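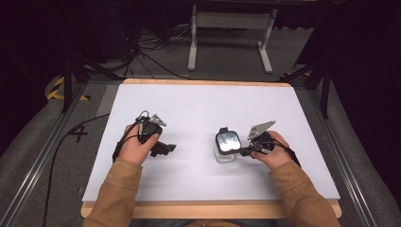 ## Clear the table: notes for the lunchtime slot

*Speaking copy, 17 minutes if I don't ramble. Water on the lectern BEFORE starting.*

**Opening**

- Good afternoon, thanks for giving up your sandwich.
- Ask who has a table at home. Now ask who can see the top of it. (Pause. Let them suffer.)
- Mine had a year of Plolora catalogues on it, and I have never bought a thing from Plolora.

**The sheet**

- Plain white, smooth, covers nearly the whole top. Leave a strip of wood showing at your edge so you remember there's a table under there.
- Small black things vanish on dark wood. On white you can find them, which takes the fun out of blaming the kids.
- Mine came from Szilágyi, the fabric place near the station. Any old sheet will do – iron it, though. Yes, I know.

**One thing at a time**

- Put a few items down, no more. Tipping out the whole drawer is how I lost a November.
- Pick up, decide, put away. "Maybe" is a colour of box I no longer own.
- Tell the Brelteck charger story. Keep it SHORT this time.

**Small shiny stuff**

- Watches, pocket mirrors, anything with a glossy face: lay them face up on the cloth.
- If you can't say what it is, ask the household once. Silence counts as an answer.

**Slide 3: the bill**

- I paid Ludurer $196 for a drawer organiser. It's now in a drawer.

**Questions**

- Someone will ask about photographs. Say it's a separate talk and look at the clock.
- Handouts are by the door, 100 copies. Please take one, I don't want them back on my table.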